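Collecting examples for the sorting task
Speaker notes, Pui-shan Tsang
Talk length 20 minutes, questions after

Opening

Good afternoon. My name is Pui-shan and I work on data collection in the Kultell project. Today I will speak very little about the model. I will speak about the examples we give to it, and about the hours at the table.

(Wait for the people at the back to sit. The door at Skaltitside is loud.)

I would like to begin with a question that my manager asked me in February. She asked why we need a person for this work when the robot can move by itself. I did not have a good answer that day. This talk is my longer answer.

What we ask the robot to learn

The task is simple to say. There are two containers on a table and some small things in front of them. The robot must pick up each thing and put it in the container that the instruction names. Sometimes the instruction also asks to take a thing out again.

We chose it because everybody understands it in one second. A visitor can look at an episode and say if it was good or bad. With our earlier task, folding cloth, we had many arguments about what "folded" means, and I lost a lot of time in those meetings.

One episode is one try, from start position to end position. An operator moves the arm by hand control and we record all of it: the joint positions, the gripper opening, the cameras and the written instruction.

How a session goes

The operator reads the instruction card and sets the objects. Then she says the episode number aloud, so that the person at the computer can check it. Then she starts. A session has 15 episodes, and after that we change the operator. Before, we did longer sessions, and the movements at the end became lazy. You could see it in the curves. The arm went too low and too quickly to the object, and the model would learn this also.

The tape marks on the table are important for us. They help the operator to set the work area the same way after a break. The containers themselves we move a little from session to session. If they always stand in one place, the model can learn the place and forget to look.

(Do not explain the full randomization table here. It is in the spare slides.)

Two views of the same table

We record from the wrist and from a fixed camera. On this slide the wrist view comes first and the fixed view second.

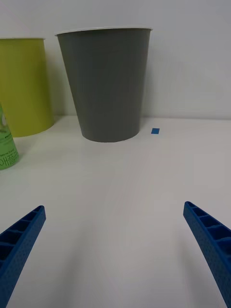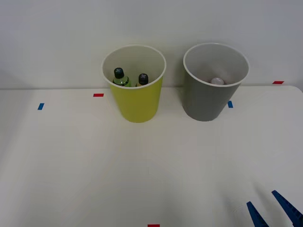

What each camera is good for

The wrist camera is very good in the last part of the movement, when the fingers come close to the object. It sees the fingertips and the gap between them. But it does not look down into a tall container that is standing further back. In our first wrist view you get the outside of the grey one, and that is all you can know about it.

The fixed camera has the other problem. It is good for the question "what is already inside?". In the second view you can find the two bottles in the yellow-green container and the small white round thing low in the grey one. For the exact grasp it is less useful, as the fingers are small in it and often the hand hides the object.

(Point at the small white thing with the laser. People miss it.)

So we keep both. When we trained with the wrist view only, the arm was nice near the object and confused near the container. It released too early, or it waited above the rim for a long time. I still remember one run where it waited until we stopped it.

Mistakes, and which ones we keep

At the beginning I deleted every episode with a mistake. I thought that a clean set is a good set. Chiang, the group which trains the model, asked me to stop this. They wanted to see how a person corrects a bad grasp, for example when a bottle tips and the operator must go around and try again from the side.

Now we have three labels. "Clean" means no mistake. "Recovered" means there was a mistake and the operator corrected it inside the episode. "Failed" means the end state is wrong. We keep the first two for training and the third for testing our success checker.

In the last round we recorded 74 episodes with the label "recovered". It was almost too many, because one operator was new and she was nervous. Her recoveries were slow but very clear, and Chiang liked them more than mine.

Please write the label directly after the episode. If you do it in the evening from the video, you will be too kind to yourself. I was.

Small practical advice

Check the clock of both cameras before the first episode. We had one full morning where the fixed view was late against the wrist view, and we had to throw it away.

Write the instruction in the words a normal person uses. Our first cards said "deposit the item in the receptacle". Now they say "put the bottle in the green bin".

If you lend your cards to another site, send also the tape plan. Pekton received our cards without the plan and made their own marks, and the two sets could not be mixed without extra work.

Questions

If somebody asks about the price of one episode, give the time only, not money. If they ask about the gripper fingers, write down the name and I will send the drawing by mail.

Last slide stays on: contact address and the link to the label guide.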